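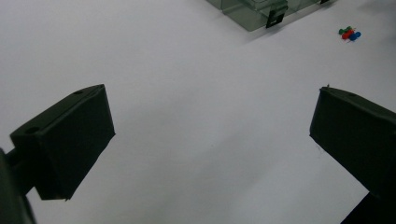

Attachment 1 - wrist view, fingers open, clear box and three push pins on the white table.

Ticket: Drangate demo set, pins task, gripper width drifts against video
Opened by: Nermin Yazıcı
Project: Bilberg
Status: open, fix under test
Updated: 2026-10-02

Nermin: Replayed 400 of the hand-held demos from the Amville bench. In over 300 the width signal lags the picture, so the policy learns to close late. It reaches the pins nicely and then pinches air. The reaching part is lovely to watch, by the way, far smoother than the July model!

Lurdes Correia: Is the lag constant? If so, one offset per session would do.

Nermin: Constant within a session, different between sessions. I tried a blink test - open and shut the fingers twice before each demo, then line up the width curve with finger motion in the video. Works a treat on the white table. Dark fingers on a pale surface are so easy to track.

Lurdes: Great idea. Does the clear box upset the tracker?

Nermin: Only when a finger passes in front of the black latch. I mask the top strip of the picture and the jumps go away. Script is in the Tatlı folder, called width_sync.

Lurdes: Ran it on my 500 demos too. Curves sit right on top of each other now, really pleased with this. Please keep the raw width column so we can compare.

Nermin: Kept. Retraining on the corrected set, 800 epochs, same seed as before. Will post grasp results for red, green and blue separately.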